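Subject: Re: [onska-timing] Split times on the Clidholm stage

On Monday, the route desk wrote:

> The results sheet for the Clidholm stage gives the winner's
> average speed over the last climb as higher than his average
> over the descent before it. That can't be right. Can someone
> check whether the split at Nultila was logged at the top or at
> the bottom of the village? Also, the sheet shows 1,751 m for
> the summit and the road book shows something else.
>
> We would like to fix this before the classification goes into
> the January bulletin.

I went through the raw transponder file last night. The Nultila split was logged at the top of the village, at the church corner, and the distance in the results sheet is for the bottom, at the bridge. The two points are 4 km apart by road. The time is correct and the distance is wrong, so every speed derived from that split is wrong by the same mechanism: too low before Nultila, too high after it.

The stage result is not affected. Finish times come from the line camera and the mat at the finish, and these agree with each other for every rider in the lead group. The mountains points at the summit were read by the judge and do not depend on the transponders at all.

The altitude is a separate matter. 1,751 m is the pass itself, from the survey marker. The road book gives the height of the banner, which the organizer placed below the pass because there is no room for the barriers at the top. Both values are valid for what they describe. I suggest we print the banner height, as that is where the points were taken, and leave 1,751 m in the profile drawing.

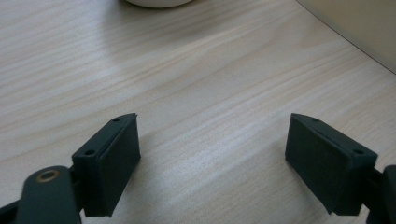
Does the Nultila correction change the time gaps shown for the chase group?

The gaps stay as published. A gap is the difference between two clock readings at the same mat, and the distance to the mat does not enter into it.

What does change is the "km to go" column in the race log. The entries between Nultila and the foot of the climb were computed from the bad split and need to be shifted by 4 km. The attack listed with 40 km to go came after the last reliable fix, at the feed zone, so please treat that figure as unconfirmed until I have compared it with the motorcycle log.

Two requests for the next stage, the one to Naidu:

1. Use the road book reference number for each intermediate point in the split table, and drop the village name. Naidu has two entrances and we will have the same problem again.

2. Keep the transponder file in its original form. The copy I received had been opened in a spreadsheet and saved, which put a comma into every value over 1,000 and broke the import. I fixed it by hand this time.

A corrected sheet is in the Onska folder, same file name with "rev2" added. The old one is still there. Please don't delete it until the bulletin is out.

--
timing and results, onska-timing list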